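Home > Days Out & Local Events > Tech and Science

Is the Skoltum robotics open day worth it with kids? What do you get to see?

Asked by mapletreemom

My son is in fourth grade and robot crazy, and a flyer came home in his backpack for the open day at Skoltum in November. The flyer is very pretty and says almost nothing. It has the address, the words "live demonstrations all day" and a picture of the building.

We're a long drive away, so I'd love to hear from anyone who has been. My questions:

Do the robots do real things or is it mostly videos and people standing next to posters? We went to a "tech fair" last spring that was all posters and I am still hearing about it.

Can the kids get close? He'll want to be close.

Is there anything for a younger sister who likes cooking shows and does not care about robots one bit?

And is there food, or do I pack lunches? Thank you so much!

Comments on the question

fourwheelfinn: Following, we got the same flyer.

mapletreemom: Should have said, we'd be coming on the Sunday, probably straight after church so more like noon.

Answer from gus_on_the_hill

Yes, we went. It's good. Parking is bad, the lot by the front door was full when we got there and we ended up over behind the tile warehouse. Pack lunch. There was a coffee cart and it ran out of everything but decaf.

Robots do move. My kids liked the one that sorted the blocks.

Comments on this answer

mapletreemom: Thank you! Lunches it is.

gus_on_the_hill: Bring a jacket too, they keep the big doors open.

Answer from pennyloafer_k
Marked as most helpful

Oh, go! Please go! I took my nephew and my dad last time and all three of us talked about it the whole way home, and my dad does not talk in cars.

To take your questions in some kind of order. It is real robots doing real things, and by real things I mean the boring stuff you do at home before you've had your coffee. Folding a dish towel. Putting spoons in a drawer. Pouring a drink. I went in expecting welding and sparks and I was so much happier with spoons. There's one hall with everything in it, and you wander from station to station at your own speed. Each one has a couple of staff people who seem to love being asked things.

The first station inside the door is Gisus, which is the sorting one that Gus mentioned. It's fast and it makes a great clacking sound and there's always a crowd of small children in front of it. My advice is to walk right past and come back at the end, when the line has moved along. The towel folding is next, and it's slow. Really slow! It picks up a corner, thinks about it, puts it down, picks up a different corner. My nephew gave up on it and my dad pulled up a folding chair and stayed for the whole towel.

Then there's a long wall by the windows where they have the old machines lined up, switched off, with cards telling you what they used to do. Skip it if the kids are restless. There's a button on one of them that makes a light come on, and that's the whole show.

The one I'd send your daughter to is Trolari, at the back on the left. It's the kitchen one, and it's run by a woman named Kulsoom Farooqui who was the best part of the day for me. It's a robot with two arms, set up at a plain white table with a white cloth hung behind it, and what it's learning to do is pour from a bottle into a cup. I know that sounds like nothing. I stood there thinking it was nothing for maybe a minute, and then she got going and I didn't leave until my nephew pulled me away by the sleeve.

She asked the kids how they know when to stop pouring. One girl said you look. Another said you listen, because the sound gets higher as the cup fills up, and Kulsoom just lit up, you could tell that was the answer she'd been waiting for all morning. She said you're also feeling the bottle get lighter in your hand without noticing, and tipping it a bit more and a bit more to keep the stream even. And then you have to quit and tip it back before the drip goes down the side. She had them all hold up a pretend bottle and pour it in slow motion — a whole row of kids pouring air, and my dad too — and say out loud every single thing their wrist was doing. It took ages. There's a lot going on in there!

After that she told us how the robot gets taught. A person steers the arms through the pour, over and over, and every go gets saved so there's something to learn from later. She told us they'd saved 1000 pours for that one job, and that they change things up as they go, so it doesn't only know one bottle in one spot. The cup gets moved. The bottle gets moved. Somebody asked if they ever spill and she held up a very sad looking roll of paper towels.

She also let the kids who wanted to have a turn at setting the table up for the next go, which meant they got to choose where the cup went (within reach, she had to say that several times). My nephew put it right at the edge to be mean. She said good, that's useful, and left it there.

If your daughter likes cooking shows I really think she'll be into it. Kulsoom talks about it like a cook would. She kept saying "watch the lip of the bottle, watch the lip," and one of the dads next to me started saying it too.

How close can you get: there's a strip of yellow tape on the floor in front of each station and you stay behind it while the arms are on. It's close enough to see well. Kids get let up to the tape first and the grown-ups stand behind, and the staff are nice but firm about it. At Trolari there's also a screen off to the side that shows you what the cameras are getting, and it's worth looking at that as much as at the table, because from the tape you can't always see down around the cup. 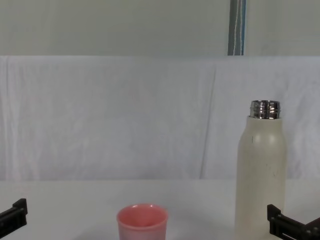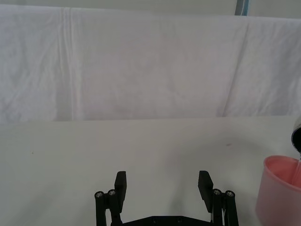

The pouring table, with the pink cup.

A few practical things. Noon is the busiest time. They told us they get up to 500 people through on the day and it felt like every one of them came at lunch. If you can't get there earlier, I'd do it the other way around and eat in the car first, then go in when the first lot is heading home. It gets noticeably calmer in the afternoon and the staff have more time for you. We had about a whole second tour that way, only with better questions.

Strollers are fine, the floor is flat all the way through. Bathrooms are down the hall to the right of the front desk, and there's a second set upstairs that had no line at all. The gift table has stickers and a pencil with a gear on it, and my nephew spent longer choosing the pencil than I spent choosing my last phone.

There's a talk in the upstairs room given by a man from Butt, the company that makes some of the parts, and I'd say that's for teenagers and up. It was interesting! It was also mostly slides. My dad went and took notes on the back of his parking slip. Your son might last ten minutes.

Give yourselves two hours if you want to see everything and one of you is in fourth grade. And write to them ahead of time if he has a question he's dying to ask, there's a card you can fill in at the desk but the box was stuffed full by the time we found it.

Have the best time. I'm jealous, I want to see if the towel got any faster.

Comments on this answer

mapletreemom: This is SO helpful, thank you! I read the pouring part out loud at dinner and both kids did it with their milk. We lost some milk.

pennyloafer_k: Ha! Tell them to listen for the pitch going up.

fourwheelfinn: Do you know if you have to sign up or can you just turn up?

pennyloafer_k: We just turned up. They wrote our first names on stickers at the desk and that was it. I'd check again this year though.

mapletreemom: Is the pouring one running all day or does it have set times? I'd hate to get her excited and miss it.

pennyloafer_k: It ran in sessions with a break in between while they dried off and reset things. There was a paper taped up with the next start time. Look for it when you first walk in and plan the rest around that.

Answer from ridgeline_rob

Agree with the long answer above. I'm a retired machinist and went on my own, so I can't speak to the kid side much, but I'll add a couple of things for anybody going for the hardware.

Ask to see a gripper up close. At the side bench by the coffee cart they had a spare one that wasn't attached to anything, and the young man there let me work the fingers open and shut by hand. Nice tight linkage, very little slop in it. I asked what wears out first and he said the pads on the fingertips, and he had a little tray of used ones to show me. You can see where they've rubbed. I could have stayed at that bench all day.

Also ask about the mistakes. Every person I talked to was happy to tell me what goes wrong, and you learn more from that than from watching it go right. The folding people had a long story about a towel with a fringe on it.

The hall echoes something terrible. If you or a kid has trouble with noise, the back left corner is the quietest, away from the sorter.

Comments on this answer

gus_on_the_hill: Was the tray of pads there on Sunday? We never saw that bench.

ridgeline_rob: I was there Sunday, yes. Kind of tucked in behind the cart. You have to go around the line for coffee.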